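January – open day at Imbridge

Left the house at 7:30, parked behind the Imbridge building at ten to nine. Signed in, was handed a lanyard and a pair of safety glasses that did not fit over my own. Coffee in the front office. The program listed four stations and a talk. I had gone for one of them, the small-parts picking cell, and planned my morning backwards from that.

Talk first. Liliana Piras gave it, standing, with slides she mostly ignored. She runs the handling group. Her subject was low, round, smooth items on hard surfaces, which is our problem at Panetine almost to the letter: lidded tins, glossy, short in the wall, and packed by hand at the end of line 2. Her main point was that people spend their money on the arm and then treat the fingers as an accessory. She put clearance ahead of force. If the opening is only slightly wider than the part, the approach has to be good in both directions before anything closes, and a small error in angle becomes a fingertip on the lid. I wrote that down and underlined it.

She took questions for longer than planned. Someone from Mukadov wanted cycle times and got a careful answer. I asked about wear. She said they log every closing and inspect the fingers after 3,000, and that the current pair had been kept on past the point where a customer would have changed them, so the group could see what the wear did to the grip. I would have liked a curve. She had one, but not on a slide, and said she would send it.

Station 1, conveyor tracking. Competent, nothing new for us. The Tannous feeder they use on it is the older model, same as ours, and it was making the same noise.

Station 2, the picking cell. Stayed here nearly an hour. The arm comes down over the part from above, fingers open, with a small camera looking down between them. Visitors could follow that view on a monitor beside the guard. The work surface is a polished marble slab. I asked why marble and was told it is flat, heavy, easy to clean, and awkward for the vision, and that they wanted the last of those as much as the first three. Patterned stone with a shine on it is a fair stand-in for our stainless tops, possibly a harder one.

The test part was a small round red tin, much the size a balm comes in, with a decorated lid. Good contrast on pale stone, so finding it should be the easy half. I stood at the monitor for the approach and asked the operator to hold it there while I made notes. 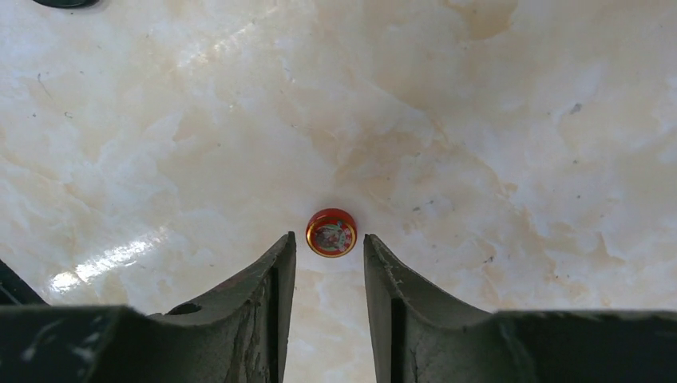
Notes from the hold point

Clearance. Tips open only slightly wider than the tin. Tin just beyond the tips and centred over the gap, with the right tip sitting a little lower in the view. I would want to know how much sideways error they can take from there. The operator thought it was enough. I asked for a number and he went to find one.

Finger wear. Scuffs and pale scratches on both, chips on the inner edges, fine cracking in the texture of the inner faces. Each has a narrow slot running down the inner face from near the tip. Forgot to ask what the slot is for. Moulded or machined I could not say, some sort of plastic or composite by the look of it.

Glare. A bright diagonal streak across the stone on the left, from the light overhead. It was clear of the tin. Our tops would do the same, and we cannot choose where our tins land. Ask whether they have run it with the part inside the streak.

Background. Tan blotches, thin veins, dark specks. A strong red edge stands out against all of that. Our plain silver lids would not, and this is the part of the demonstration I trust least as a guide to our own case.

Rest of the day

Station 3 was palletizing, which I skipped for a sandwich. Station 4 was a safety scanner display, well laid out, and I took the leaflet.

Caught Liliana again by the door. She is willing to run a trial on our tins if we send a box. I said I would send two sizes, plain lids, unwashed, straight off the line. She asked for the lid height and I gave it from memory, then doubted it all the way home – check against the drawing before it goes any further.

Drive back was 304 km door to door, rain for the second half. Home just after six.

To do: measure lid height. Box up tins, both sizes. Write to Liliana about the wear curve, the sideways tolerance and the slots. Ask maintenance when our own grippers on the case packer were last looked at. Return the lanyard, which I found in my coat pocket at supper.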